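Do Robots Really Look After Themselves?

Some ads say a robot never needs a rest. Don't believe it.

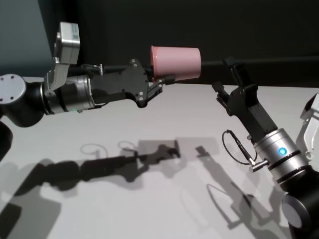
Malsha Rathnayake keeps two robot arms running at Zistar, and she has a list. First she turns the power off. Then she checks the screws on each gripper -- the part that grabs -- and wipes dust from the fingers. Next come the cables. A cable bends every time an arm moves, so it can wear out.

It takes her 30 minutes. Could the arms do it alone? "I've heard that promise," she says. "I still bring my screwdriver."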